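Why does metal feel colder than wood?

Touch a metal spoon and then a wooden one. The metal spoon feels colder, even if both have been in the same drawer all night.
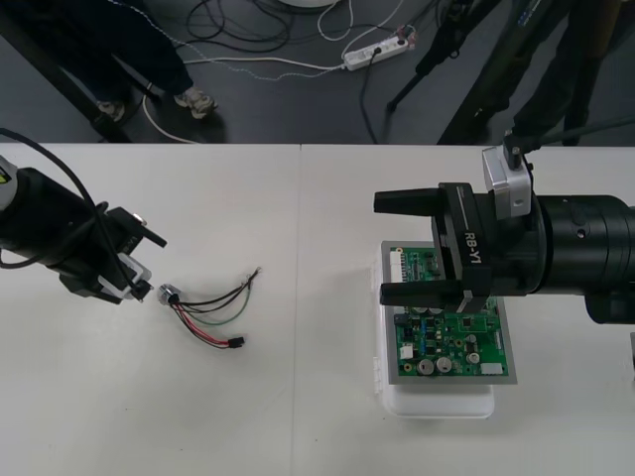

Your skin does not measure the temperature of a thing very well. It notices how fast heat is leaving your body. Your hand is usually warmer than the room, so heat moves out of your fingers and into whatever you touch.

Metal is a good conductor. Heat travels through it quickly, so it keeps taking more from your skin. Wood is a poor conductor. The part under your finger warms up and the heat mostly stays there.

Something that slows heat down is called an insulator. Wool, cork and foam are insulators – so is air, when it is trapped in small spaces. A woolly jumper holds a lot of air.

Try it yourself
Leave a metal spoon and a wooden spoon on a bench overnight. In the morning, hold one in each hand. Then put a thermometer against each spoon and write down the numbers.

Words to know
Conductor: a material that lets heat through easily.
Insulator: a material that slows heat down.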